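Student Project Report
Sourcing and Small-Batch Purchasing, Semester Two
Submitted 23 August 2018

Buying Clock Movements by the Carton: What Happened When We Asked for a Quote

1. Background

Our unit asks every group to pick a cheap manufactured part and follow it back through the wholesale listings to whoever makes it. Other groups chose zips, castors and phone cases. We chose quartz clock movements, the little black box that sits behind a kitchen clock and drives the hands, mainly on the grounds that one of us had just broken a kitchen clock.

The notional client was Muvstead, a gift shop that wants to sell a house-brand wall clock and would like to stop paying retail for the insides. We were to recommend a supplier, a minimum order and a landed cost per unit.

2. Method

We searched the trade directories in March using the plainest terms we could think of: clock movement, sweep movement, silent movement, clock mechanism wholesale. We kept every listing that gave a shaft length and threw out the ones that didn't, which got rid of most of them. A shaft length matters more than anything else on the page. If the threaded part is shorter than the dial is thick, you have bought a carton of paperweights.

Each seller that was left received the same email. It asked for a price per unit, a minimum order, whether the movement ticked or swept, whether hands were included, and who paid for returns. We signed it as students. Our tutor insisted on this, and we suspect it did nothing for our response rate.

3. Results

Two sellers gave us a proper written quote, and the rest of this report is about them. For the record, the others sent us a catalogue, a different catalogue, or a cheerful message asking what our favourite colour was.

3.1 Mudcombe

Mudcombe describes itself as manufacturer, supplier, factory, exporter and leading brand, all in the one sentence. Its listing ran to 2,394 words, of which the word "movement" made up a generous share. The colour chart was longer than the specifications.

The quote itself was good. It offered a ticking movement with a choice of shaft, minimum order 80 units, hands sold separately. When we asked what "high torque" meant we were told it meant the torque was high. We asked again and got a proper data sheet by return email, so the engineer and the copywriter are clearly different people.

3.2 Trimari

Trimari had a short listing, a dull photograph and a drawing with measurements on it. We liked it immediately. The minimum order was larger, but hands and hanging brackets were in the price, and the person answering the emails read the whole question before replying.

The drawback was freight. Trimari quoted to the port only, and getting a pallet from the port to Muvstead's back door would cost more per kilometre than the rest of the trip put together. Nobody in our group had allowed for this in the first spreadsheet. It is in the second one.

4. Testing

Both firms sold us samples. We fitted them to identical plywood dials, gave them fresh batteries and left them in the same cupboard beside a reference clock. The Mudcombe sample ticked loudly enough to be heard with the cupboard shut. The Trimari sample swept, and was quiet, and lost slightly more time over the fortnight – not enough to miss a bus by.

We also tried a Mallet hand press for fitting the minute hands. It works well on brass and bends aluminium. We have included the bent ones with our submission.

5. Discussion

The wording of a wholesale listing told us almost nothing about the part. "Best quality lowest price" appeared on good movements and on dreadful ones. What did help was a dimensioned drawing, a named shaft size and a straight answer to a dull question. We would weight those heavily if we did this again, and we'd ask about freight in the first email.

We recommend Trimari for the house-brand clock, with Mudcombe as the fallback if Muvstead decides that a clock ought to sound like one.
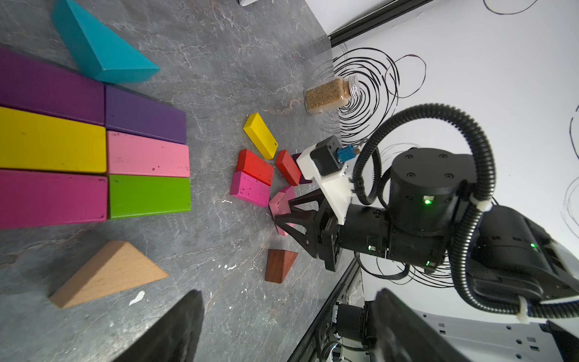
6. Limitations

We tested one sample from each seller, which proves very little. Fourteen days is a short life for a clock. Our freight figures came from a single broker and may have changed by the time anyone reads this. We also never found out what either firm does about faulty units after the sale, as both replied to that question with a discount.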